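4.2 Folding of fabric bags

The third task in the household series concerned the folding of plain cloth bags of the kind used for shopping and storage. Bags were chosen because they crease easily and hold a fold less well than towels, which had been treated in section 4.1. The full set comprised 279 folds, carried out on a flat, pale surface, and each fold was assessed on the evenness of the hem and the squareness of the finished shape.

The hem was treated as the reference edge throughout. Where it was drawn straight before the first fold, the later folds tended to follow it; where it was left slack, creases gathered in the lower part of the cloth and were carried into every layer above (Figure 3). 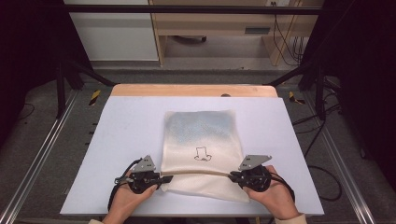
Figure 3. Fabric bag with its lower hem held at both ends and drawn taut.

Aranka Fülöp, commenting on an earlier draft, objected that a taut hem is no guarantee of a square fold, as bags sewn slightly off the grain will twist however carefully the edge is held. We accept the point. Bags with a visible twist were therefore scored separately, and 29 folds were moved to that group.

Printed marks near the middle of a bag proved useful as a guide to the centre line – though only where the print itself had been placed straight. The Vovitau folding guide, which we followed for the order of folds, makes no use of such marks.

Between folds the surface was to be left clear and smoothed by hand if any cloth had dragged across it. Lint was noted but not scored, and up to 80 seconds was allowed before the next bag was laid down.

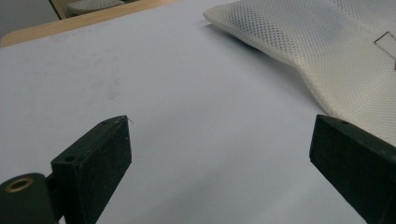

4.3 Stacking of folded bags

Folded bags were stacked with the hem facing the front of the shelf. Stacks were left overnight and measured again the next morning for lean and for loosening of the upper layers.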